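Search this site
Search term

Paper as a Background: Handling Large Sheets in a Shared Workroom
Student project report
By Noemi Ruiz-Ortega and Bohdan Ivanyshyn
3 October 2024

Print this page | E-mail this page

1. Background to the project

The second-year project at Cletmont asks each pair to take one ordinary material and follow it through a working room: how it is bought, stored, used, damaged and thrown away. We chose plain white paper in large sheets. The workroom on the Benavides corridor uses it for covering benches, for drafting, for wrapping finished pieces and as a background when small objects are photographed. All four uses draw on the same stock, and users of the room had complained that the sheets were often creased before they were needed.

Our supervisor was Ville Räsänen. Bereket Habte, the technician for the corridor, gave us access to the store cupboard and let us move things about in it.

We set out to answer two questions. Where does the damage to the sheets happen? And can a sheet be kept flat and clean enough to be used as a background more than once?

2. What we found in the cupboard

In July we took out all the paper and sorted it on the long bench. There were 258 sheets. We put each one in one of two piles, "clean" or "marked". A sheet was marked if it had a crease, a tear, a stain, a pencil line or a dent from a fingertip that could be seen when the sheet was held up to the window. There were 102 sheets in the marked pile.

Most of the marked sheets had come from the top and bottom of the stack. The top ones had been handled by people looking for a different size. The bottom ones had been pushed against the back of the shelf, which is shorter than the paper, so that one edge was bent upwards. The middle of the stack was in good condition.

We also found two rolls of the same paper standing upright in the corner. The lower ends of both had been crushed. Bereket Habte told us that the rolls had been bought as a trial and that people avoided them because the paper would not lie flat after cutting.

3. Storage changes

We made three changes. The shelf was extended with a board so that the whole sheet is supported. A cover sheet of grey card was put on top of the stack. The rolls were moved to lie on their sides across two brackets, with the open edge held by a cotton tape.

The board was an offcut and cost nothing. The card came from Jonora, who supply the department. The brackets took longer than planned to fit. The wall behind the cupboard is hollow in places and the first pair of fixings pulled out, so we moved both brackets along to the nearest stud.

4. Setting up a sheet as a background

A background sheet has to do two things. It must have no marks on it and it must not show a line where the bench stops and the wall starts. The usual way is to let the paper run up the wall in a curve. We tried folding it neatly into the corner first, and the fold showed as a dark line every time.

We then tried three ways of holding the top edge: masking tape, bulldog clips on a batten, and a rail with the roll hung from it. Tape was the quickest but it took the surface off the paper when it was removed, so the sheet could only be used once. Clips left small dents, which could be trimmed away. The rail worked well for the roll but was no use for cut sheets. We used clips for the rest of the project.

The amount of curve mattered more than we expected. When the sheet was pulled tight it lifted off the bench at the front. When it was too slack it sagged and a shadow gathered in the sag. Bohdan marked the batten in pencil at the height that gave the best result.

Even with no marks on it, white paper does not come out as one even white. It can take on a soft bluish-grey tint, brighter in one part and greyer towards the sides, where the sheet appears to bend away. We had put this down to dirty paper at the start, and some of the sheets in our first "marked" pile were later moved back after a second look in different light.

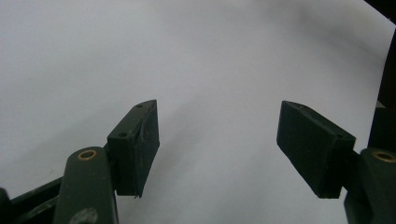
5. Handling rules

We wrote a short set of rules and pinned it inside the cupboard door.

- Wash and dry hands before touching the paper.
- Lift a sheet by two opposite corners so that it hangs in a shallow curve.
- Two people for anything taken off the roll.
- Cut on the mat and not on the bench.
- Put a used background sheet in the second-use folder if it has no crease in the middle.
- Pencil lines go on the back only.

Demetrius Nakamura, who was working on the Pelus display models in the same room, tried the rules for us and asked for the one about hands to be moved to the top. It had been fourth.

6. Results

By the end of the project the room had put up 205 background sheets under the new arrangement. We did not manage to record how many of these were second uses, as the log sheet was left blank on several days. We can say that the second-use folder was in regular use and had to be emptied twice.

The stack itself stayed flat. We checked it before writing this report and the bottom sheets no longer had the bent edge. The top sheet had a dent in it where something heavy had been left on the card. The rolls are still unpopular.

7. Problems and further work

The log was the weakest part of our method. A sheet of paper on a string is easy to ignore, and we should have asked people to sign for each sheet when they took it.

We did not look at the effect of damp. The cupboard is on an outside wall and the paper felt softer on some mornings than on others, but we had nothing to measure this with. A later group could borrow a humidity meter and leave it on the shelf for a term.

The extended shelf sticks out slightly past the cupboard frame, so the left-hand door has to be closed first. Bereket Habte has agreed to trim the board when the saw is next free.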